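4.3 수집 세션 준비 및 마커 확인

본 절은 Vernolis 핸드헬드 그리퍼로 시연 데이터를 수집하기 전의 설정 절차를 다룬다. 펌웨어 갱신은 6장을 참조한다.

1. 그리퍼 전원을 켜고 상태 표시가 안정될 때까지 기다린다.
2. 수집 프로그램에서 새 세션을 만들고 작업자 이름과 작업 코드를 입력한다.
3. 렌즈를 마른 천으로 닦는다. 알코올은 사용하지 않는다.
4. 마커 카드를 작업 영역에 놓고 보정 화면을 연다.
5. 그리퍼를 천천히 움직이며 보정 프레임 50장을 저장한다.
6. 재투영 오차를 확인한다. 기준을 넘으면 4단계부터 반복한다.

주의: 보정이 끝난 뒤 렌즈 초점이나 카메라 고정부를 건드린 경우 기존 보정값은 폐기한다.

참고: Pladstead 작업 세트의 시연 1,365건을 재처리한 결과, 궤적 복원 실패 17건은 모두 마커 검출이 끊긴 구간에서 나왔다(정리: Napaporn Limsakul). 이에 따라 마커 검출률을 세션 승인 항목에 추가하였다.

7. 시험 녹화를 한 번 수행하고 재생 화면에서 마커의 검출 상태를 확인한다. 어안 렌즈 영상은 주변부로 갈수록 왜곡이 크므로 가장자리에서 검출된 마커는 자세 추정의 가중치를 낮춘다. 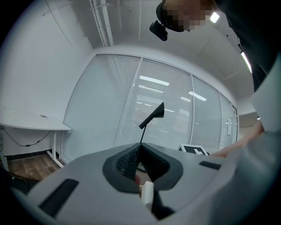 8. 마커의 일부만 보이는 프레임은 자동으로 제외된다. 제외 구간이 길게 이어지면 카드의 위치와 기울기를 조정하고 7단계를 다시 수행한다.
9. 승인된 세션을 서버에 올린다. 전송 중에는 그리퍼 전원을 끄지 않는다.

주의: 얼굴이 포함된 영상은 비식별 처리를 마친 뒤에만 외부로 반출할 수 있다. 처리 설정의 변경은 Elie Hamdan에게 요청한다.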